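Taking a group to a robotics open day, is it worth the drive?

Posted by Samari in Days Out & Visits, April 2025

Our library's teen tech club has been offered 28 places at the Holteo open day. It's a robot workshop about an hour from us, and the flyer promises live demos and a hands-on table where visitors sort snacks into a tray. Has anyone been? I'd love to know if the kids get to do something or if it's all standing behind a rope. Also wondering how long to plan for.

Drorkimis

Oh, go, go, go! I went last August with my two and we're still talking about it. The hands-on table was our favorite by a mile. You get a black gripper with two foam-tipped fingers, you hold it yourself, and there's a white divided tray with snack packets on the table next to it. It sounds so simple and then you try it and your respect for robot arms shoots way up (my daughter got back in line three times).

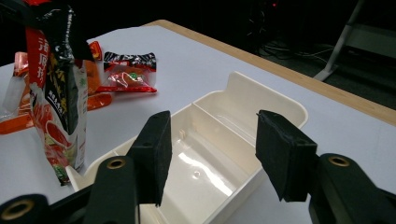 Is there an age limit for the hands-on table?

Anyone 10 or older can take a turn, and younger kids can try it with an adult standing beside them.

As for time, we stayed all afternoon, but the tour itself was 32 minutes and then you wander. They take people around in groups of up to 26, so yours would get split in two. Ask for back-to-back slots when you book or half your club will be sitting in the lobby while the others have all the fun! The staff were lovely and answered everything, even my question about what happens when a packet gets crumpled. Wear sneakers, the floor is hard concrete all the way through.

Fakir

Went once, good day. Parking is 5 dollars, cash only when I was there, and a bus won't fit in the front lot so ask about the side gate. The big arm demo is loud. The cafe closes early, bring sandwiches.

Samari

Thank you both, this is so helpful! Just emailed them about the two slots and the side gate. The kids are going to lose their minds over that table.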